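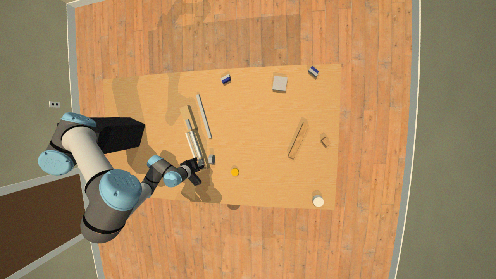
Does changing the lights in a simulator help a robot learn to pick things up?

It did in our project, and by more than we expected, though it helped much more with some kinds of objects than with others.

Shadows, Clutter and Grasping in Simulation
Final report, Robotics Project Course, Durkbridge
January 3, 2019

Summary

We trained a small neural network, which we called Phetsri, to choose grasps for a robot arm with a two-fingered gripper working over a cluttered table. All training and testing was done in simulation. We made two training sets that were the same in every way except for the lighting. In the first, the light stayed in one place. In the second, the lights moved, got brighter or dimmer, and threw different shadows in each scene. The network trained on the second set completed 293 of 500 test grasps. The network trained on the first set failed on more than half of the same tests. Most of this report is about how we set up the comparison, because getting it fair took most of the term!

Why we picked this topic

We started out wanting to build a sorting robot. In the second week we tried an early grasping network on a new set of rendered scenes and watched it close the gripper on a shadow, over and over, with great confidence. There was a real object right next to it. We were fascinated. The network had never been told what a shadow was, and in its training scenes the shadows always fell on the same side of things, so the dark patch was as good a clue as the object itself. Once the light moved, the clue pointed the wrong way.

That changed the whole project. We dropped the sorting idea and asked one narrower thing: if the training scenes have shadows going every which way, does the network stop leaning on them?

The scenes

Our scenes are built with Plivach, the scene generator from the earlier course projects. It places a table in a room, drops parts on it, lets them settle, and renders the result. We used a light wooden table on a plank floor. We thought hard about swapping in a plain gray floor, which would have been easier for the network, but a busy floor with knots and seams seemed like a better challenge. Real workshops have busy floors.

The parts are simple shapes: rods, bars, blocks, cylinders, flat discs and long pieces with a groove down the middle. Some are close to the tabletop in color. We kept those on purpose. A tan piece of wood on a pale wood table is hard to pick out, and sometimes the shadow along one side is the strongest edge it has. That makes it a very nice test of what we were after, since a network can't simply ignore shadows and do well on it.

The arm itself is in the rendered view too, and it throws a large shadow of its own. In our first version we hid the arm before rendering, because it blocks part of the table. We put it back after talking through what the network would face if anyone ever ran it on hardware. Adding the arm made every score drop, and it also made the results more interesting.

Training sets

Each training set has 300 scenes. The part positions, the arm position and the view are identical between the two sets, scene by scene. Only the lights differ.

For the fixed set we used one main light at a set height and angle, plus a soft fill light. For the varied set we drew the main light's direction, height and brightness at random for each scene, and let the fill light change as well. Some of the results look odd. The shadow of the arm can stretch right off the table and across the floor, and in a few scenes it covers most of the parts. We talked about throwing those out and decided to keep them, because picking out the "nice" ones by hand would have made the set harder for anyone else to rebuild.

For every scene, the simulator tried 10 candidate grasps and recorded which ones lifted a part clear of the table. Those results were the labels. This was the slow step. We ran it overnight on the lab machines and lost one full night to a disk that filled up, so please check your disk space first if you plan to build on this.

The network

Phetsri takes a color view of the table and a proposed gripper position and angle, and gives back a score. To choose a grasp, we score many proposals and take the best one. The network is small enough to train in an afternoon. We kept the same layers, the same learning rate and the same number of training steps for both sets, and we picked those settings using a separate group of scenes that had both kinds of lighting mixed together. At first we had tuned on the fixed set only. That would have given the fixed network a head start, and we are glad we caught it.

Testing

The test was 500 grasps, one per scene, in rooms with lighting that neither network had seen. Each network got the same scenes. A grasp counted if the part left the table and stayed in the fingers while the arm moved up and paused. Dropping it during the pause counted as a failure, and so did pushing a part off the table. Picking up a neighbor of the intended part counted as a success, because our network does not choose which part to go for — it only looks for something it can hold.

What we found

The varied-light network's 293 completed grasps were clearly ahead of the fixed-light network's. When we sorted the tests by the kind of part, the gap was not even.

Blocks and cylinders gained the most. The fixed-light network often aimed between the part and its shadow, as if the two made one wide object. The varied-light network mostly stayed centered on the part.

Flat discs barely changed. They are hard because the fingers need to come down very close to the table, and no change of lighting fixes that. A better height estimate might.

Rods were the surprise. A single rod lying by itself got easier with varied light. A bundle of rods lying side by side got slightly harder! The dark gaps between rods look a lot like thin shadows, and we think the varied-light network learned to trust dark stripes less, including the ones that mark a good place for a finger. We have not proved this. We looked at score maps for the bundled scenes and the best scores did shift from the gaps to the tops of the rods, which fits the idea.

We also checked how often each network tried to grasp at a patch with only shadow on it. The fixed-light network did this regularly, mostly near the shadow of the arm. With varied light it became rare enough that we had to go searching for cases to study.

Problems and limits

Everything here is simulation. The simulated shadows have cleaner edges than the ones under our lab lamps, and the friction values are guesses carried over from an older project. We trained each network only once with each set, so some of the difference could come from a lucky start. With more time we would repeat the training several times and report the spread.

We also only used one table and one floor. A network that has learned to deal with moving shadows on pale wood may do something quite different on a dark bench, and we would love to know what.

Next steps

Our lab space at Grekuvik opens again in February, and we have a slot to try the varied-light network on a physical arm. Before that we want to add more bundles to the training scenes, with rods at different spacings, to see if the rod problem goes away with more examples or needs some kind of depth input. We have a half-working version with depth already, and the early score maps look great on bundles and strange on discs.

The scene settings, both sets of labels and the training script are in the course folder under Phetsri. The lighting ranges are in a separate settings file, so they can be changed without touching the part placement.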